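Reading time: 4 min

Ticket 631: Gripper tracking drops out on dark garments, folding task
Project: Prurnell (household garment handling)
Site: Corrigan
Reported against: Wodach handheld gripper, Tekgate capture build
Opened: 2026-10-02
Priority: normal
Status: closed, follow-up item open

Summary

Folding demonstrations recorded on black clothing are being rejected at import. The pose track breaks part way through the episode and the importer marks everything after the break as unusable. Light and mid-tone garments recorded in the same homes on the same unit import cleanly. Five episodes affected in the first batch.

Expected behaviour

Continuous pose from start marker to end marker, with gripper opening width logged on every sample.

Observed behaviour

Pose is continuous during the approach. Once the gripper is low over the garment, the feature count falls below the tracker's minimum, the track coasts on inertial data, then resets to a new origin. Opening width is unaffected. The jump at reset is large enough that the episode can't be repaired by smoothing.

Log extract (typical)

track: features low, holding
track: inertial only
track: lost
track: reinitialised, origin changed
import: REJECT, discontinuous pose

Troubleshooting

Step 1. Checked the lens and cover glass. Clean. Recalibrated anyway using the printed board. No change in the number of rejects.

Step 2. Swapped the storage card and re-recorded to rule out dropped samples. Timestamps are evenly spaced before and after. No change.

Step 3. Compared exposure settings. The capture build was on full automatic. With a dark garment filling the centre of the view, auto exposure opens up to suit the fabric and the bright parts of the background clip. Clipped areas give the tracker nothing to hold on to, and the black fabric was never giving it much.

Step 4. Looked at individual images from the trouser episodes to see what the tracker had available. In the one attached under this step the black trousers fill most of the space between the fingertip pads. The usable texture is nearly all outside the garment: the embossed ring pattern on the yellow cover and the coral dots on the pillow. The white and gold fabric to the right of the trousers is close to blown out in its lower part. On the garment itself, the creases, the pocket flap and the button are the only features of any contrast.
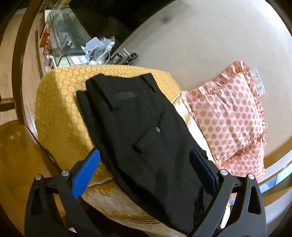 Step 5. Locked exposure at the start of each episode, metered on the surroundings with the gripper held back from the garment. Re-recorded the same folds. Rejects fell to two. Both of those started with the gripper already low, so the lock was taken off the fabric.

Step 6. Changed the start procedure. The operator now holds at chest height until the ready tone, sweeps once across the work area, and only then descends. Re-recorded five episodes on black garments. All imported.

Cause

Automatic exposure metering on low-reflectance fabric, combined with episodes that began too close to the garment for the tracker to build a map of the background. No hardware fault found. The Wodach unit stays in service.

Resolution

Exposure lock is on by default in the Tekgate profile used for Prurnell. The start sweep has been added to the operator sheet. The original rejects are kept in quarantine and are not to be merged into the training set, including the portions before the reset, as the folds are incomplete.

Notes for operators

Do not clear the background before recording. Patterned covers and cushions help the tracker, and the policy needs to see ordinary rooms.

Do not put tape or stickers on the garment to add contrast. The model will learn them.

If the ready tone doesn't sound, stop and restart the episode. Don't carry on and flag it later.

Follow-up (open)

Dark garments on dark bedding have not been tested. Exposure lock may not be enough there. Corrigan to record a short set and attach the import log to this ticket.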